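About the Orozco School

The Orozco School of Religious Studies and Chaplaincy is an independent, multifaith school in Zirkside. It offers instruction to people who serve, or intend to serve, religious communities in hospitals, prisons, colleges, and local congregations. The School was founded in 2000 and has taught continuously since that year.

Students of every religious tradition are admitted, as are students who belong to no tradition. The School does not ordain, license, or endorse clergy. Those decisions belong to the religious bodies from which our students come, and the School works with those bodies when a student asks us to do so.

Our History

The School began as an evening course in the assembly room of the former Konberg Seminary. The seminary had closed its residential program several years earlier, and its trustees wished the building to remain in use for religious teaching. The first course, an introduction to the care of the sick in Jewish, Christian, and Muslim practice, was taught by visiting clergy and ran for one winter. It was repeated the following year with the addition of Hindu and Buddhist instructors.

A permanent program in chaplaincy followed, and the School took its present name from the Orozco family, who gave the land on which the Konberg building stands and who paid for the repair of its roof. The family has no part in the School's teaching or admissions. A portrait of Ignacia Orozco, who as a widow signed the original deed, hangs on the stair landing, and her letters to the seminary are held in the library.

In its early years the School taught only in the evening. Daytime instruction was added when hospitals in the region began to ask for staff chaplains with formal training, and the two schedules now carry the same courses and lead to the same certificate. Students may move between them at the start of a term.

The School's graduates number 636. Many serve as chaplains in health care. Others work as religious educators, as cantors and readers, or in the offices of their own denominations, and a good number continue in the work they held before they came to us.

Our Purpose

The School exists to prepare people to give competent and respectful religious care. We hold that a chaplain should know his or her own tradition thoroughly and should be able to meet a person of another tradition without presumption. A student who completes our program is expected to be able to find the right prayer, the right text, or the right member of the clergy for a patient or family, and to recognize when none of these has been asked for.

We teach from primary texts wherever a sound translation exists. Instruction in a living tradition is given by a person who practices it. Courses that compare traditions are taught by two instructors together.

Programs of Study

Certificate in Chaplaincy. This is the School's principal program. It is completed in two years of full-time study or four years of evening study, and it includes a supervised placement in a hospital, hospice, or correctional facility. Enrollment is limited to 60 students across both schedules.

Certificate in Congregational Service. A one-year program for lay members of congregations who lead study groups, visit the homebound, or assist at funerals. Applicants need a letter from their congregation. Previous college study is not required.

Language Study. Reading courses are offered in Biblical Hebrew, New Testament Greek, Qur'anic Arabic, and Sanskrit. Pali is offered when enrollment allows. These courses are open to the public, and places remaining after registration are released in August.

Continuing Study. Working chaplains may attend single courses without enrolling in a certificate program. The course on ritual at the end of life is the one most often requested, and it is given every term. 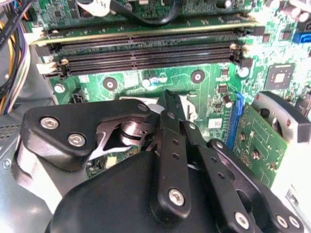
Memory slots in a desktop computer, with one module installed.

Faculty and Administration

The School is led by its Dean, Dulce Villaseñor. Dean Villaseñor joined the faculty as an instructor in the history of Christian worship and taught the placement seminar for many years before her appointment. She continues to teach one course each term, at present a study of the Psalms in liturgical use, and meets with every entering student during the first weeks of the program.

The faculty includes both resident and visiting instructors. Resident instructors hold a graduate degree in their field and have served in a congregation or as a chaplain. Visiting instructors are appointed for a year at a time and are chosen in consultation with the communities whose traditions they teach. A current list is kept at the front office and is printed in the course catalog.

Each student in the Certificate in Chaplaincy is assigned an adviser upon admission. Where possible the adviser is of the student's own tradition. Where this is not possible, the School arranges for a mentor from outside the faculty -- a rabbi, imam, priest, monastic, or lay leader, as the case requires -- who meets with the student at least twice each term.

Our Congregational Partners

The School maintains standing agreements with 43 congregations in Zirkside and the neighboring counties. These include churches, synagogues, mosques, gurdwaras, Hindu and Jain temples, and Buddhist centers. Students attend services at partner congregations as a part of their coursework. They attend as guests and observe the customs of the house with regard to dress, footwear, seating, and the covering of the head. Photography and note-taking are not permitted during worship.

A congregation that wishes to enter into an agreement may write to the Dean. The School asks that a partner be willing to receive small groups of students and to name one person as a point of contact. No fee is charged or paid.

The Library

The Konberg Library occupies the east wing of the main building. Its core is the seminary's old collection, which is strong in hymnals, sermons, and German-language devotional works. The School has since added scripture and commentary from the other traditions it teaches, together with a working collection on medical ethics, grief, and pastoral counseling.

The reading room is open to the public during term. Visitors are asked to sign the register at the desk. Books from the seminary collection do not circulate, but they may be read in the room, and library staff will copy short passages upon request. The older hymnals are fragile and should be requested a day ahead.

The Quiet Room

A room on the ground floor is set aside for prayer and silence throughout the day. It is unfurnished except for benches along two walls and a cabinet in which mats, cushions, and prayer books are kept. The direction of Mecca is marked on the floor by a brass strip. A basin for washing is located in the adjoining hall. The room may not be reserved for private use, and no tradition's symbols are left on display between services.

Tuition and Assistance

Tuition is set each spring and is published in the course catalog. The Fasent Fund, established by bequest, provides grants to students whose congregations are unable to support their study. Grants are made on the basis of need, without regard to religious affiliation, and do not have to be repaid. Application forms are included with the letter of admission.

Students who receive support from their own religious body should inform the registrar, so that the School may bill that body directly.

Governance

The Orozco School is a nonprofit institution governed by a board of trustees. The bylaws require that no single religious tradition hold a majority of the seats. Trustees serve without pay. Minutes of the board's open meetings may be read in the library.

Visiting the School

Prospective students and their families are welcome to visit during term. The front office will arrange for visitors to attend a class and to speak with a member of the faculty. On the first Sunday of each term the School holds an open afternoon, with a short program of sacred music from several traditions in the assembly room at 3 p.m. The program is free, and the main entrance and assembly room are accessible by ramp from the Konberg parking lot.

Inquiries about admission should be directed to the registrar. Inquiries from hospitals and other institutions regarding placements should be directed to the office of the Dean.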